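Chapter 7
Budgeting for a First Robot Cell

What this chapter covers
Listing the full cost of a cell
Planning the layout before placing an order
Comparing quotes from different suppliers
Setting money aside for the second year

Most first-time buyers start with the price of the arm. It is the easiest number to find and the one suppliers are happiest to give out. It is also a poor guide to what the project will cost. A robot arm cannot do any work until it has something to stand on, something to grip with, a place to put the parts and a person who knows how to set it up. Each of these has a price, and several have a delivery time longer than that of the arm.

The running case in this chapter is a small packing firm in Urndale that handles mixed household goods. Its operations manager, Vilgot Isaksson, was asked to plan one cell for sorting returned items. His first budget sheet had 2 lines on it: the arm and the gripper. The version he sent for approval on April 17, 2018, filled most of a page. We will look at both sheets in Section 7.3 and follow the changes line by line.

7.1 Layout comes before the order

Floor space is a cost even when the building is already paid for. A cell that takes over a corner of the packing hall pushes something else out of it. Before asking for quotes, draw the work surface, the mounting point of the arm and the path a worker will take to load parts. Mark the walls as well. An arm that reaches every spot on the table may also reach a wall or a doorway, and moving a mount after installation is expensive.

A simulated layout is a cheap way to check these points. The software can be rented by the month, and a simple model can be ready within days. The goods in the model should vary in height and shape, as they will on the job.

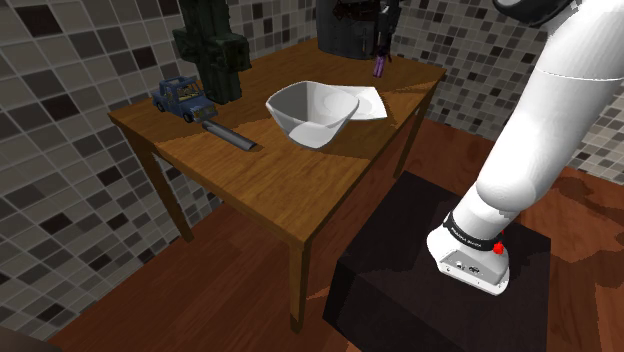 When should the simulation work be paid for, before or after the arm is chosen? Pay for it before, and keep it as a separate line in the budget so that the result does not tie you to one supplier.

In a layout with the arm on its own pedestal beside the table, the pedestal needs its own line too. Buyers often assume it comes with the arm. Some suppliers include it, some sell it as an option, and some expect the customer to have one made. The same goes for the table. A table already on site may be good enough, but check its height against the mount and find out whether it can be fixed to the floor.

Items of very different shape raise the cost of the gripper. A bowl, a flat plate and a toy vehicle do not offer the same surfaces to hold. One gripper may manage all of them slowly, or two may be needed with a tool changer between them. Ask for a trial with your own goods, and put the cost of shipping them to the supplier in the budget. Isaksson left this out of his first sheet and had to add it later.

7.2 Reading a quote

Two quotes for the same cell rarely list the same things. The Urndale firm received one from Mostitz and one from Jiltatix. The Mostitz quote was a single sum covering delivery, mounting and training. The Jiltatix quote looked lower, but training was priced by the day and the pedestal was missing – it appeared only in a note on the last page, at 1036 dollars. A spare set of gripper fingers, at 564 dollars, was marked as optional.

Vichien Khamphan, the firm's buyer, rewrote both quotes on one sheet under the same headings before comparing them. Where a heading was blank, she wrote to the supplier and asked for a price. The work took most of March. Use her headings as you read the next section: arm, mount, gripper, work surface, safety equipment, simulation, installation, training, spare parts and yearly service.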